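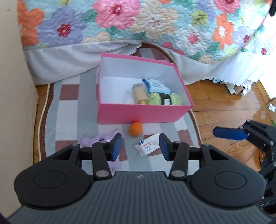 Skinside Changes Return Rules for Mail-Order Orders

Skinside, the online skin care shop, will stop taking back opened products by mail at the end of October. Customers who want to send something back after that will need to leave the seal in place and return the item in the box it was shipped in.

The company posted the new rules on its website on Tuesday. Until now, buyers could open a jar or bottle, try it, and return it for a full refund within 60 days. The 60-day period stays the same, but it will apply only to sealed goods. Opened items can still be returned if they arrived damaged, leaked in transit or were not what the customer ordered.

According to the notice, the shop received 1,776 returns over the summer. Of those, 765 had been opened and had to be thrown out. The notice says the cost of replacing them was one of the main reasons for the change. Shipping was the other. Skinside pays for return postage on every order, and it will go on doing so for sealed items and for anything that was sent in error.

Subscribers to the monthly box will see the biggest difference. Under the old rules, a subscriber could keep part of a box and send back the rest for credit. From November, a monthly box can be returned only as a whole, with all seals unbroken. Subscribers who would like to skip a month can do so from their account page up to five days before the box ships. There is no fee for skipping, and the subscription picks up again the following month.

To make up for the loss of the trial period, the shop will start selling small sizes of its most popular creams and cleansers. The first of these will go on sale in November. Each order of a full-size product will also come with one free sample, chosen at checkout from a short list. Samples cannot be exchanged.

Returns will also be going to a different address. The old return center in Grument closes at the end of the month, and packages will go to a larger building in Nerkance, where the shop already handles its outgoing orders. Labels printed before the change will still work, and the carrier will forward those packages to Nerkance, though refunds on them may take a few extra days. The company asks customers who have not yet printed a label to download a new one.

Refunds will be paid to the original card within 10 business days of the package reaching Nerkance. Gift orders will be refunded as store credit, as they are now.

The notice drew 661 comments on the shop's customer forum by Wednesday morning. Many were from people with sensitive skin, who said they had relied on the trial period and were not sure a small sample would tell them enough — some products take a week or more to cause a reaction. Others asked whether the small sizes would include the fragrance-free line. The shop replied that two fragrance-free creams will be in the first group and that more may be added in the spring.

Sivakumar, a smaller shop that sells some of the same brands, made a similar change last year. It later brought back returns of opened items for customers who report a skin reaction, and it asks them to fill out a short form first. Skinside has not said whether it will do the same.

Orders placed before the end of October will be handled under the old rules, even if they arrive later. The full policy is on the returns page, and questions can be sent through the contact form there. The phone line is open on weekdays from 9 a.m. to 4 p.m.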